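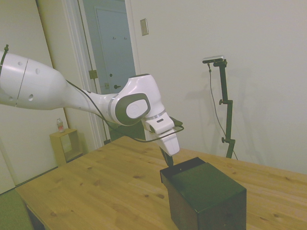

10/08/2019 - Por Keir Gourlay

Cada cierto tiempo alguien me explica que el suelo virtual es una inversión seria. La última vez fue en Jevville, el mundo persistente de Testura, donde una parcela junto al puerto cuesta 80 tomas al mes y da derecho a poner una tienda, un cartel y poco más. El toma, por si hace falta recordarlo, lo emite la propia Testura, que también fija el cambio, dibuja el puerto y decide cuántos puertos hay.

Me cuesta llamar mercado a eso. En diciembre la empresa abrió 40 parcelas nuevas con vistas al mar y los alquileres de las viejas cayeron. Los propietarios protestaron en el foro con argumentos de propietario: habían pagado, tenían un recibo, alguien les debía una explicación. Las condiciones de uso hablan de una licencia revocable con cinco días de aviso. Quien las leyó antes de pagar no tenía mucho que reclamar, y quien no las leyó tampoco.

Los defensores citan Flestik, la casa de subastas que montaron unos usuarios y que cobra comisión por cada traspaso. Dicen que ahí hay economía real. Puede ser. Yo veo un negocio que depende de que un tercero no cambie una línea del contrato - y ese tercero ya la ha cambiado antes.

¿Que la gente se divierte? Me parece estupendo, y pagaría sin quejarme por una tarde entretenida. Lo que no pagaría es una escritura que caduca cuando se apaga el servidor. Si Testura quiere vender propiedad, que empiece por permitir que un juez la reconozca.

Última actualización: 10:40

Utilizamos cookies propias y de terceros. Si continúa navegando, acepta su uso.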